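Break area walk-through, Durport building, August
Checked by: Clive Bainbridge
Start 7:20 a.m., before the kettle rush

Scores are OK / FIX / WATCH. Comments are mine and run long, sorry, but this was a really good round and I want people to know it!

## Exits and floors

- [x] **Both doors open fully** — OK. The back door used to stick in damp weather. Otlow planed the bottom edge and it swings beautifully now.
- [x] **Walkway to the back door clear** — OK. No boxes at all. Last time I moved 16 of them.
- [ ] **Carpet seams flat** — WATCH. One seam by the copier is starting to lift. Taped for now, and Bickerstaff has the re-glue on their list.
- [x] **Exit sign lit** — OK, and it passed the battery test.

## Electrical

- [x] **Kettle cord and plug** — OK. New base, no scorch marks.
- [ ] **Microwave** — FIX. Door seal is torn at the lower hinge. Unplugged and tagged. Please don't take the tag off to heat soup, the one upstairs works fine.
- [x] **Power strips not chained together** — OK! First clean result on this line since I took over the form.
- [x] **Fridge temperature** — OK. Thermometer is back on the middle shelf where it belongs.

## Fire

- [x] **Extinguisher, tag 2580** — OK. Needle in the green, pin and seal in place, bracket tight.
- [x] **Smoke detector** — OK. Loud. Apologies to the early crew.
- [ ] **Fire blanket** — WATCH. Pouch is fine, but the hook is too high for some of us. Asked for it to come down to 42 inches.

## Hot drinks and tables

- [x] **Tables steady** — OK. Leaned on every one. The Clinder leveling feet were worth the wait, and there's no wobble left anywhere.
- [x] **Tabletops free of splinters and lifted edges** — OK. Ran a cloth over them all and it never snagged.
- [x] **Mugs: chips, cracks, loose handles** — OK. Threw out two chipped ones from the cupboard.
- [ ] **Wire baskets: sharp ends, bent mesh** — WATCH. One basket in the cupboard has a wire end poking out at the corner. I filed it down and will look again next round.
- [x] **First aid box** — OK. Restocked with 20 burn dressings and a fresh roll of tape.

## To do

1. Microwave seal or replacement — Bickerstaff to quote.
2. Carpet seam by the copier.
3. Lower the blanket hook.

Next round I'd love a second pair of eyes, so come along if you're in early. It takes half an hour and you get first pick of the pastries.

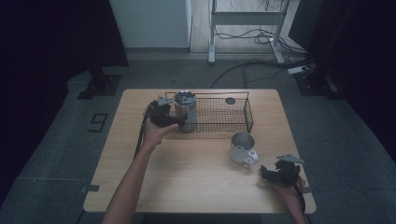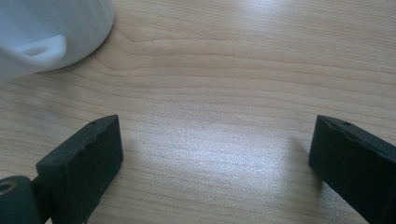
*Tabletop and mug, both photos. Wire basket in the first.*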